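How to get your kitchen ready for listing photos in one afternoon

Posted 2018-11-19 by Yaa

I've helped sell 16 houses on our side of town now (three of them my own, help!) and the kitchen is the room I always start with. Buyers flip through the pictures on their phones and they stop at the kitchen, every time. So grab a coffee and a few boxes and let's go.

Step 1. Take everything off the counters. Yes, the toaster too. I put it all on the dining table so I can see what I'm dealing with, and then I choose three or four things that get to go back. The rest gets boxed and labeled for the move.

Step 2. Clean the fridge door. Magnets, school calendars, the pizza coupon from August, all of it. Then wipe the door down with warm water and a drop of dish soap, and go over it again with a dry towel so it doesn't streak.

Step 3. Change the light bulbs. Get them all the same color! My friend Nyokabi had one yellow bulb and two blue-white ones over her sink and her first set of photos looked so strange. A new set cost her 11 dollars and she had the photos redone.

Step 4. Put a little bit back. A small rack is great if you're short on counter space, and I like clear jars with matching lids.

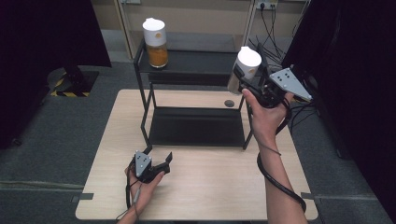 Black two-tier rack and white-lidded jars

Step 5. Open the blinds, turn on every light and stand in the doorway. Take a test picture with your phone from chest height. You'll spot the dish towel you forgot, I promise.

Step 6. Don't skip the floor. I mop last, walking backward out of the room, and then I keep the dog out until the photographer leaves.

My whole budget for a kitchen is around 80 dollars, and most of that goes to bulbs, caulk for the sink and a new faucet aerator. If your cabinet knobs are loose, tighten them while you're at it. Bathrooms are next, and I have a lot to say about shower curtains!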